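Former Head of Dosari Port Authority Dies at 88

The Dosari Port Authority announced this month the death of its former director general, who led the agency through the longest period of expansion in its history. The Authority said in a written statement that the former director died at home in the hill district of Mfaume after a long illness. In keeping with the wishes of the family, the statement did not give further medical details, and relatives have asked that their privacy be respected until the funeral has taken place.

Flags at the harbor office, the pilot station and the two ferry terminals were lowered to half-staff on the morning of the announcement. Ships at berth sounded their horns at noon, and cargo work stopped for 13 minutes, one for each year the former director held the post.

Born in Mfaume to a family of schoolteachers, the former director joined the port as a junior clerk in the tariff office and moved from there to the customs liaison desk. Colleagues from those years recall long evenings spent rewriting the berthing rules by hand, a set of papers that later became the basis for the port's first public code. Promotion to deputy director followed, and the national government confirmed the appointment to the top position after a short period in an acting role.

During that tenure the Authority completed the eastern breakwater, which runs for 1176 meters and remains the outer limit of the commercial harbor. The project had been delayed twice over financing. It was finished under a contract with the engineering firm Zirnov, whose present management sent a message of condolence describing the former director as a demanding client and a fair one.
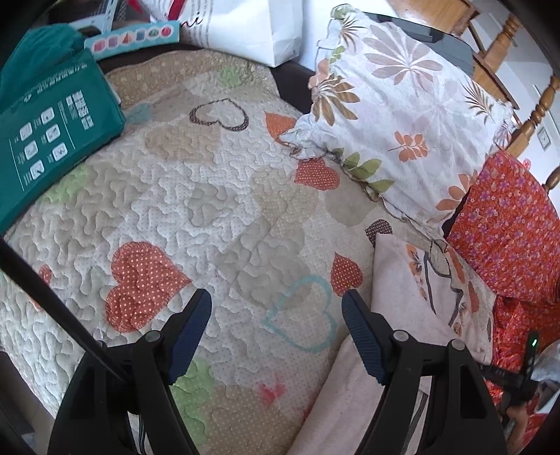

The Authority also credits the former director with opening the port training school, which began with a class of 20 apprentices in a converted grain shed. The school now enrolls 300 students a year in crane operation, pilotage and cargo inspection. Its governing board has decided that the main lecture hall will carry the former director's name from the start of the next term.

Not all of the decisions taken in those years were popular. The closing of the old fish market drew strong protests from traders, who said that the new site was too far from the bus lines and had too little cold storage. A settlement was reached after several months of talks, and the Authority agreed to pay for a shuttle service that still runs. In a later interview with the port's staff newsletter, the former director said that the traders had been right about the buses and should have been consulted earlier.

After retirement, the former director served as an unpaid adviser to the shipping line Darkico and gave evidence to a parliamentary inquiry on harbor safety. The recommendations of that inquiry – among them the rule requiring two pilots for tankers at night – were adopted in full. Public appearances became rare in recent years. The last was at the reopening of the restored signal tower, where the former director spoke briefly about the tower keepers of an earlier generation.

Tributes have continued to arrive from across the region. The dockworkers' union said in a statement that its members had often disagreed with the former director across the table, but that agreements once signed were kept. The municipal council of Mfaume observed a moment of silence before its regular session and will consider a proposal to rename the road leading to the upper school.

A book of condolence is open in the entrance hall of the Dosari harbor office from 9 a.m. to 5 p.m. and will remain there until the end of December. Messages may also be left at either ferry terminal. The funeral in Mfaume will be limited to family members. A public memorial service will be held in Dosari at a later time, and the Authority will publish the arrangements once they have been agreed with the family.

The former director is survived by two daughters, a son and five grandchildren. The family has requested that, in place of flowers, donations be made to the hardship fund of the port training school.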